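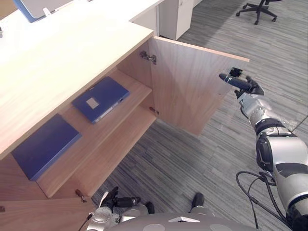

**Herkatico Shared Workshop**
**Minutes of the August meeting of the Stiltutska build group**

Held in the upstairs office. The meeting was called to order at 7:20 p.m.

Present: the chair, the secretary, the mechanical lead, the software lead, the electrical lead, and three general members.
Apologies were received from the safety officer, who sent written remarks (see item 5).

## 1. Minutes of the previous meeting

The minutes were approved with one correction. Under "Wrist wiring," the words "left arm" should read "right arm." The secretary will amend the file copy.

## 2. Matters arising

**Torque limits.** The software lead reported that the lower limits agreed in the spring are now the default at startup and can no longer be changed from the operator screen. The item is closed.

**Storage of spare finger pads.** Still outstanding. Spare pads are being kept in a coffee tin by the lathe. The mechanical lead undertook to move them to the labeled drawers before the next meeting.

**Use of the office outside booked hours.** The Herkatico office has confirmed that the group may use the upstairs office in the evening, provided the furniture is returned to its normal position and the door to the stairwell is kept closed during powered work.

## 3. Report on the cabinet task

The mechanical lead presented the report, which had been circulated in advance.

The task calls for the robot to open and close the doors of a wooden office cabinet and, at a later stage, to remove a blue folder from the shelf and put it back. The doors are light and turn freely on their hinges. The fingers have given more trouble than the arm. When the right gripper approaches the free edge of the door from the front, the long finger tends to slide along the wood and lose contact before the door begins to move. An approach from the side, with the long finger placed behind the edge, was more dependable.

A general member asked whether a handle should be fitted to each door. The mechanical lead was against this. The group had agreed at the outset to work with furniture as it is found in an ordinary office, and a handle would make the results hard to carry over to other cabinets. After discussion the meeting agreed to leave the doors as they are.

The software lead added that the closing motion still ends too abruptly. The present routine treats the door as closed when resistance rises, and a folder standing proud of the shelf could produce the same reading. It was suggested that the head camera be used to check that the shelf is clear before the last part of the swing. The software lead will prepare a short proposal.

There was a longer exchange on the left arm. In the current program it waits low by the left door while the right arm works. Two members considered this wasteful and would like both doors handled in one motion. The electrical lead pointed out that both arms drawing current together has tripped the bench supply before, and asked that no combined motion be attempted until the new supply is in place (item 4). This was accepted.

**Agreed:**

- The side approach will be used for all further door trials.
- No handles or pulls will be added to the cabinet.
- Motion of both arms together is postponed until the new supply has been fitted and tested.

## 4. Electrical matters and purchases

The electrical lead reported that the replacement power supply ordered from Dikton has been delayed. The supplier now expects to ship it in 4 weeks. The meeting discussed whether to cancel and buy elsewhere. The price agreed with Dikton was favorable and the connectors match those already on the base, so the order will stand. If no shipping notice has arrived by the next meeting, the chair will write to the supplier.

The cable loops on the lower part of the right arm were raised by the electrical lead. They need enough slack for full travel of the shoulder, but they hang low and could catch on a door corner when the arm is withdrawn. A fabric sleeve was proposed, with a tie point closer to the body. One member preferred a spring-loaded guide – the mechanical lead thought this would add weight where it is least wanted. It was decided to try the sleeve first.

The following purchases were approved from the group's own funds:

- fabric cable sleeve, 8 feet
- 2 sets of replacement finger pads
- hook-and-loop ties, one mixed pack

A request for a second tablet for the operator was not approved. The member making the request may bring it back with a price.

## 5. Safety

The safety officer's remarks were read aloud by the secretary.

The first concerned cables on the carpet. The officer asks that any cable crossing the work area be covered or taped before power is applied, and that office chairs be rolled well clear of the arms' reach. The chair of the meeting noted that the second point is already in the workshop rules but is not always followed late in the evening. Members were reminded that the person at the stop button is responsible for checking the floor.

The second concerned the stop button itself. The officer wishes the operator to hold it in the hand at all times, and does not consider it sufficient for it to lie on a desk within reach. The software lead supported this. One member objected that it leaves only one hand for the controls. It was agreed that powered work will require two people, one at the controls and one holding the stop.

The third concerned pinch points at the hinge side of the doors. No one is to adjust a folder or a hinge while the arms are energized. The meeting adopted this without discussion.

The safety officer will be asked to put all of the above into the printed sheet kept at the workshop entrance.

## 6. Shared space and the Ismail Room

The Herkatico office has offered the group the use of the Ismail Room on the ground floor as a permanent home for the robot. The room has a concrete floor and a wide door, and the robot would no longer have to be moved between sessions.

Views were divided. The mechanical lead favored the move, chiefly on account of the level floor. The software lead was concerned that the months of door work have been done on carpet, and that the base may behave differently on concrete. The room is also colder in winter, and the sewing group has an existing claim on it for storage. The chair will ask for the terms in writing, including whether the cabinet may be taken downstairs with the robot. No decision was taken.

## 7. Open evening

The workshop's open evening takes place in the fall. The group has been invited to show its work, and roughly 20 visitors are expected upstairs over the course of the evening. It was agreed in principle to take part, subject to the safety officer's approval of a barrier. The demonstration will be limited to the right door. Handling of folders will be included only if it has been reliable for a full session beforehand.

A general member offered to prepare a one-page handout. The chair asked that the handout describe the project as Stiltutska throughout, as earlier versions used several different names.

## 8. Actions

| Action | Responsible |
|---|---|
| Amend previous minutes | Secretary |
| Move spare finger pads to labeled drawers | Mechanical lead |
| Proposal on camera check before closing | Software lead |
| Fit cable sleeve to right arm and report | Electrical lead |
| Write to Dikton if no notice is received | Chair |
| Obtain written terms for the Ismail Room | Chair |
| Update printed safety sheet | Safety officer |
| Draft handout for open evening | General member |

## 9. Any other business

The group's key to the upstairs office has been copied, and the copy is held by the secretary. Members borrowing it should sign the book.

A member reported that the label printer is out of tape.

The meeting closed at 9:05 p.m. The next meeting will be held next month in the same place, unless the matter of the room has been settled by then.

Minutes taken by the secretary – draft, subject to approval.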